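Notes for the Bivden evening talk — 1st June

Start with the rug story. I bought my first wall hanging at the Misside flea market, got it home, and hung it way too high. Pause here, people usually laugh. Lived with it like that for 3 years!

Main point, say it slowly: most of us hang things for the wall and forget the person on the couch. Sit down first, then pick the height. Ask who has a picture at home they have to look up at. Wait for hands.

Then the color bit. Busy pieces want plain neighbors. My sister-in-law's hallway in Otari has stripes, a floral print and a mirror all fighting it out (I love her, I don't love the hallway). Pull one quiet color out of the piece and use it somewhere else in the room — a cushion, a lamp, whatever.

Skip the part on picture rails if we're running late.

Next slide, white walls. 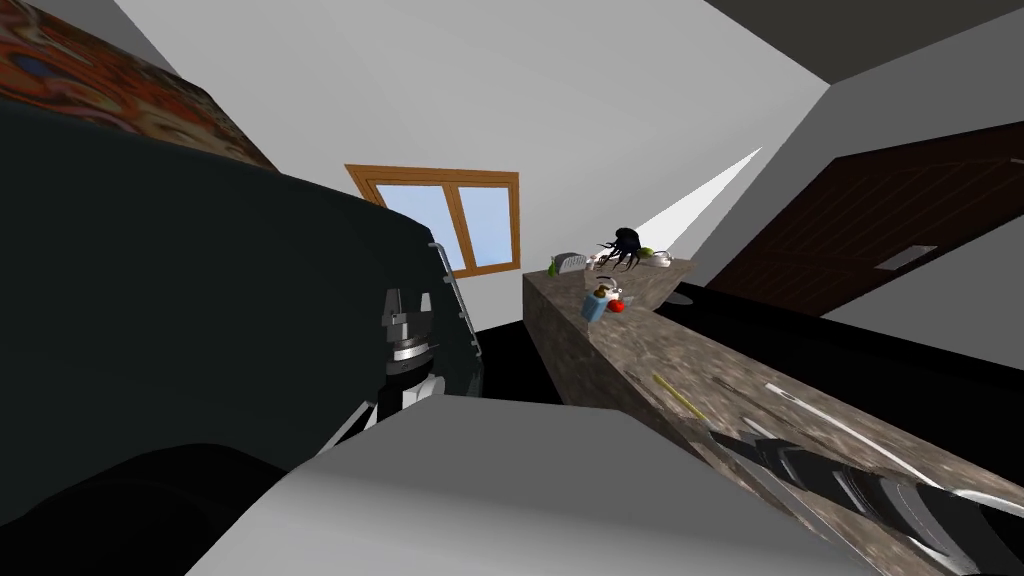 Slide 14: reds, orange, brown and dark blue on a white wall

Leave it up while I talk about sunlight. Old fabric fades, so keep it off the wall facing the big window. Mention the Rowbotham house, built 1662, where they keep the drapes closed all May.

Questions, then point folks to the handout by the door.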